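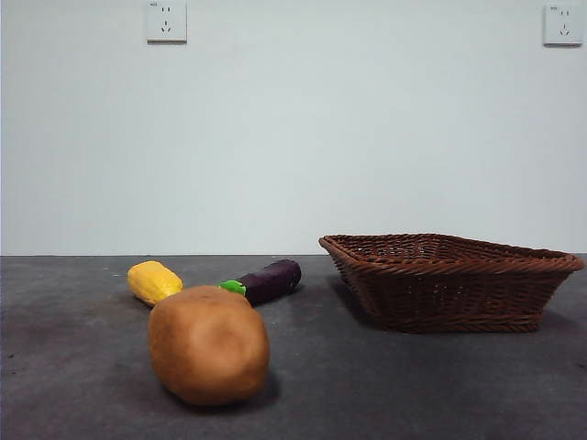 Posted in: Team Notes > Cell Upkeep
August, by Jhosep Huamán

Minutes, Masham cell, maintenance check-in. Started 9:40, short one.

Present: Maritza Carhuamaca, Jhosep Huamán (notes). Sutherland bench sent apologies.

1. Last minutes
Ok as written. Ticket 488 closed.

2. Gripper
Maritza had the fingers off. Left finger screw had backed out again, same one as before. Cleaned the threads, new threadlock, torqued and paint-marked. Pads ok for now. Cycle counter read 3127 at strip down, pads are supposed to be looked at every 2000 so we were well over. Jhosep to put a reminder in the Jillotico log so it doesnt slide again.

Want the paint mark checked at every start of shift. Ten seconds, no tools.

3. Grip force
Was set at 700 in the controller, somebody's leftover from the hard bins. Too much for wicker, rim creaks. Maritza wants it lower but not so low the basket swings. Agreed: step down in small amounts, load in, lift and hold, write down each setting. No changes on the fly without a line in the log.

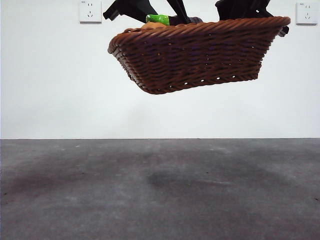 Item 3: basket held by the rim, load inside.

4. Tilt on lift
Left end of basket sits a bit low when held. Discussed whether its the load or the grasp point. Maritza thinks grasp point, Jhosep thinks load. Try both: same grasp with the basket empty, then move the grasp over and repeat. Dont touch the force setting while doing this or we learn nothing.

5. Cable and wrist
Cable tie at the wrist rubbing on the sleeve. Swap for velcro. Spare sleeve on order from Plesness, no ship date yet. Maritza to chase.

6. Table
Wipe down before each calibration, smudges keep coming back. Dry cloth frist, then the damp one. No spray near the gripper.

7. AOB
Hex keys, 2.5 missing from the set. Please return it.
Old pads go in the marked tub, not the trash, we want to compare wear.

Actions
MC: force steps, wrist velcro, chase sleeve
JH: pad reminder, tilt test, start of shift sheet

Next one same time, at the cell. Closed 10:15.

Last updated: August, 2:30 pm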